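Okdale Opens Tile and Panel Room to the Public

16 Feb 2022

Okdale is delighted to open its new tile and panel room in Grernley, where visitors can see floor tiles and patterned wall panels side by side, at full size, before choosing anything for their own homes.

The idea came out of a customer survey in December. Of the 637 people who replied, almost 100 said they had picked a wall pattern from a small swatch and wished they had seen more of it first. Fair enough! A big flower on a scrap of paper is hard to judge, and harder still next to a floor.

"We kept hearing the same thing at the counter," said Marisa Benedetti, who manages the Grernley branch. "People would hold a sample against a tile and squint. Now they can stand back and look at a whole wall of it."

The flower range, called Mamitz, was drawn by Jozefína Tichý and has been the talk of the shop since the first panels came in. It sets pale pink flowers and feathery leaves on dark teal, with big ovals in tan and mustard yellow.
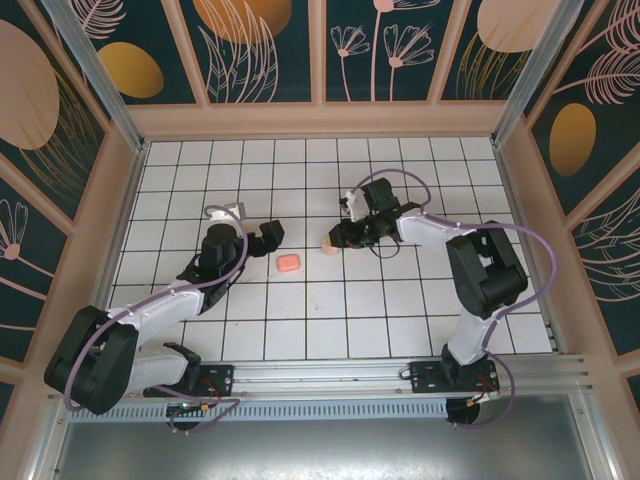

Tichý wanted a pattern that could hold its own over a plain floor, and white tile with thin black grout lines was the match she had in mind from the start. "The grid is very strict and the leaves are not," she said. "I love them together — each one makes you notice the other."

The Mamitz panels come in 5 colorways. Dark teal is in stock now, and the others can be ordered at the desk. Beige borders are sold separately, cut to length by Joon-young Kwak and his team in the workshop next door.

Rajkumari Dhillon will give free talks on grout color and tile layout every Saturday morning. Bring a rough sketch of your room with measurements, even a messy one.

The room is at Okdale, 9 Singhal Road, Grernley, and is open during normal shop hours. Entry is free and no booking is needed, including for the talks.

Press contact: Bhupendra Rana, Okdale press desk, Grernley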